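How to Season a Cast Iron Pan Without Losing a Weekend to It

Filed under: Kitchen Basics, Pots & Pans, Fixing Things

February 24, 2023

Seasoning a pan is baking thin layers of oil onto iron until they turn hard and dark. It's an afternoon of light work interrupted by a lot of sitting down. The internet has managed to make it sound like taking holy orders.

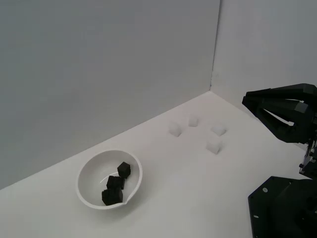 I learned on a skillet from a junk shop in Nukgate that had a coat of rust you could have written your name in. I paid too much for it. The pan is fine now, and I have only brought up the price at a few dinners.

What you need

A cast iron pan. Steel wool or a stiff scrubber. Dish soap. A plain cooking oil with a high smoke point, such as canola or grapeseed. Two old cotton rags you don't want back. An oven, and a window that opens.

You may have read that only flaxseed oil will do. I bought the small, costly bottle and got a gorgeous finish that came off in flakes under a fried egg. Other people swear by it, and they are welcome to the rest of my bottle.

Step 1: Scrub it

Hot water, soap, steel wool. Keep going until the rust is gone and your forearm has lodged a complaint. Yes, soap. The old rule against it goes back to harsher stuff than whatever is under your sink. Rinse, and if the water still runs orange, scrub again.

If the pan came new from a store it probably has a factory coating. Wash it once, gently, and go to Step 2.

Step 2: Dry it all the way

Towel it off, then put it on a low burner for five minutes. Iron can go from clean to rusty while you answer the phone. Let it cool until you can hold it through a rag.

Step 3: Oil it, then change your mind

Rub oil over the whole thing: inside, outside, handle, the underside. Now take the second rag and wipe it off as though you had put it on by mistake. You will think there's none left. There is. Too much oil bakes into sticky brown beads, and then you get to meet Step 1 again.

Step 4: Bake it

Heat the oven to 400 degrees, or a bit higher if your oil can stand it. Set the pan upside down on the middle rack, with a sheet of foil on the rack under it. Give it an hour. Open the window before the smoke alarm suggests it.

Turn the oven off and leave the pan inside to cool. This is the sitting down part.

Step 5: Do it again

Repeat Steps 3 and 4 two or three more times. One coat looks blotchy and a little sad. By the third it should be dark and mostly even. Mine has a pale patch near the handle shaped like a boot, which has had no effect on the cornbread.

Afterward

Cook fatty things in it for the first few weeks and put off the tomato sauce. Wash it after use, dry it on the burner, and wipe in a few drops of oil while it's warm. Don't soak it, and keep it out of the dishwasher, even when a helpful guest is standing there holding it.

If it gets sticky, bake it empty for another hour. If it rusts, scrub the spot and add a coat.

Get new how-tos from the Duvodley kitchen pages by email. Enter your address to subscribe. Unsubscribe at any time.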